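4.3 Working inside an open case

1. Lay the tower on its side on the slatted bench, with the side panel off and the interior facing up.
2. Move loose power cables out of the approach path.
3. Set arm speed to 25 percent before the gripper goes below the case walls.

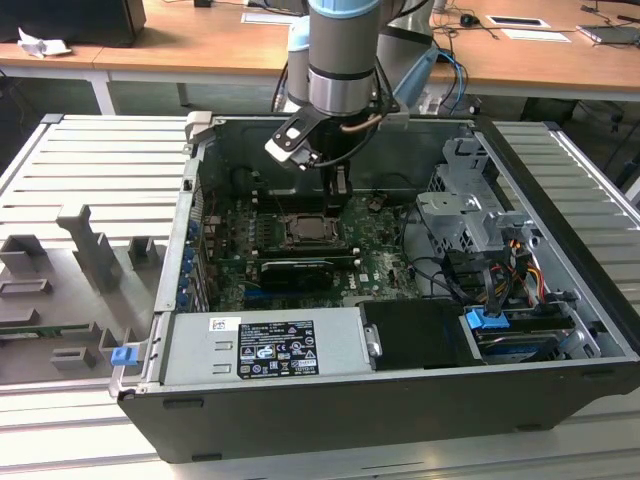 Omby asked that the speed limit stay on for the way out too, as their arm had snagged a cable while lifting at 100 percent. The Iltmont rule set now says the same.

4. Keep hands outside the case while the arm is enabled.
5. Open the socket frame fully. Grip the processor by its edges only.

CAUTION: Do not touch the socket pins with the fingers or any tool.

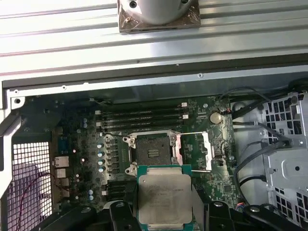 6. Lower the processor straight down - no sliding once it meets the socket. If the arm stops on force, raise it and check alignment before a second try.

Note: Engebretsen fingers need the pad check in section 4.6.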